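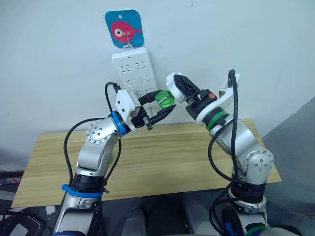

Page 274

Chapter 9. Looking After a Two-Arm Cell

Start with color. Blue marks left, green marks right, and you keep it that way through every cable swap. Our cell at Munbridge, Unit 804, has a ring behind each gripper. Check those first. Then the cables: slack at the wrist, no pinch at the elbow. 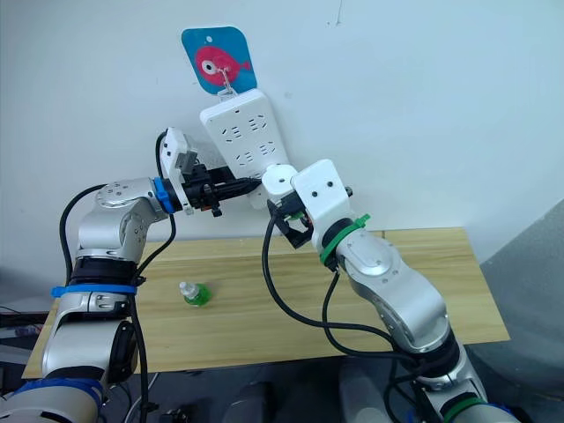
Usurport Technical College, Department of Automation Maintenance

Plug work is the hard test. One arm steadies the strip, the other brings the plug. Small errors in wrist zero show up at the socket. Rezero both arms every 300 hours, sooner after a bump. Log it. Hellwig sheet 2, back of the book.

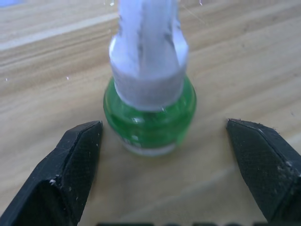
Fig. 9.3 Fingers open, bottle between the tips.

Finger care. Look for dust, scuffs, ragged tips. Wipe with a dry cloth, no solvent. Chipped edge, change the pair, never just one. Brellitz fingers come in pairs anyway. Then recenter, a bottle makes a good target becuase it's round.

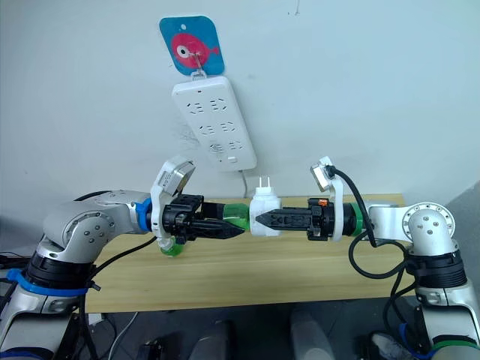
Cell Maintenance Group

Last check before sign-off: tip to tip. Bring the grippers together slow, each with it's part held, and watch the gap. Cables should clear both elbows. If not, back to section 9.1.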